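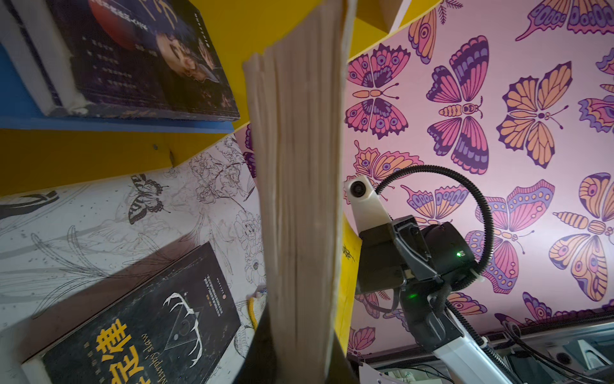 By the Pinport editorial desk, robot cell pages

Home | Cells | Arms | Grippers | Maintenance | Contact

Postar book cell

The Postar book cell is a two-arm robot cell used at Balari for shelving and handling printed books. It is listed in the Pinport register as cell 151. Each arm is white and black and carries a gripper with a camera mounted close to it. The cell is used with ordinary worn stock, including thick paperbacks and hardcovers.

Setup

The arms are placed so that both can reach the yellow shelf. The second arm's camera sits in a white mount above the gripper and is angled toward the book being handled. Its black corrugated cable runs in a wide loop over the gripper and down the side of the arm. The loop has to be long enough for the wrist to turn fully in either direction. A loop that is too short pulls the mount out of line, and one that is too long catches on shelf boards.

Patterned panels stand behind the work area, one pink with large butterflies and one white with line drawings of flowers and leaves. Moving or swapping a panel means repeating the camera check.

Gripper care

Paper dust collects on the finger pads and lowers grip. Pads are wiped with a dry cloth at the start of each shift and replaced after 1324 cycles. Finger pressure is set on the thickest paperback in the set. Too much pressure near the foot of a standing book makes it tip.

Camera check

Both camera mounts are checked by hand for play. The operator then brings up each camera view with a book standing at the shelf. If the book sits off to one side, the mount is loosened, turned and tightened again. Error 3108 in the Rawat controller means that a camera has dropped out, most often at the cable plug.

Comments (3)

gripfix: Our 3108 was a bent pin in the plug. Worth a look before you order a cable.

mara_t: Do the pads come in a softer grade? Ours mark glossy covers.

gripfix: Yes, but they wear faster.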